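Cap sorting arm at the shared shop: tips so far

Posted in Workshop, Bench builds. 49 comments

Quick ones from the Wunach bench, typed up between runs. If you're building a pick and place setup in a garage or a shared shop, most of this carries over.

Table first. White top, white wall, nothing else out. We lost a whole evening to a patterned cutting mat before somebody rolled it up. Bright caps on a pale background, way easier for the camera.

Cheap storage baskets beat the printed bins. Printed bins took 61 hours of printer time all told and the corners were sharp enough to snag a fingertip. Rounded corners are what you want. Handle cutouts are handy too, you can peek in from the side without sticking your head under the arm.

Come in from straight above. Slanted approach = rim strike. Set the travel height above the rim and leave a bit extra for the cable.

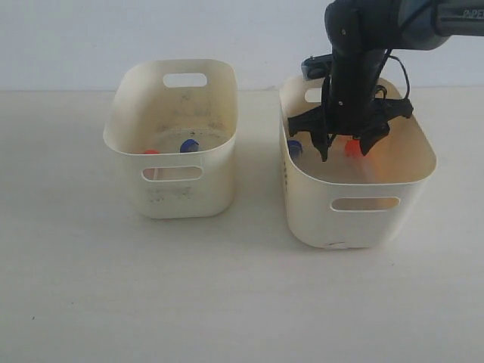
Kadri Kuusk wrote in to say she'd go slower still on the last stretch down, and put a strip of shelf liner on the basket floor so small parts dont skate off when a finger touches them. Trying the liner next.

Cable loop. Leave slack at the wrist, then turn the wrist all the way both directions by hand, power off, before you tie anything down. Tie it once. Check it again after a day of running, ties creep.

Camera on the wrist: tighten, mark the screw head with paint pen, and if the mark has moved redo your calibration. Don't eyeball it. I eyeballed it.

Light. One lamp, bounced off the ceiling. Clear plastic is the worst thing to find with a camera, it's mostly glare and whatever is behind it. Go for the cap. Color and height of the cap tells you where the tube is, then drop the fingers a fixed distance from there.

Tubes crowded together are harder than loose caps in a basket. Pointed fingers help, they get into the gaps. Close slow, stop early, open up a hair and close again. That second close centers things suprisingly well. 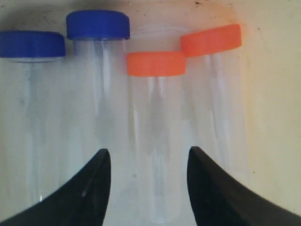
Wouldn't it be easier to stand them in a rack, one reader asked, and use the same pick height every time? Yes, for a finished machine. We want it to cope with mess, so no rack for now. If you just need the job done, use a rack.

Few leftovers:

Wipe baskets before a long run. Smudges and specks turn up as false picks when the threshold is low. Damp cloth, no solvent.

Log every miss. Ours is a spreadsheet, 2,897 rows and counting, columns for color, height, what went wrong. Ugly but I use it more than the code.

Keep the stop button on the side you stand on. Sounds dumb. Ours was behind the table until November.

Spare fingertips, print 2 sets at once, label them left and right with a scratch awl. Marker rubs off.

Next up is the lid for the parts drawer, and moving the lamp again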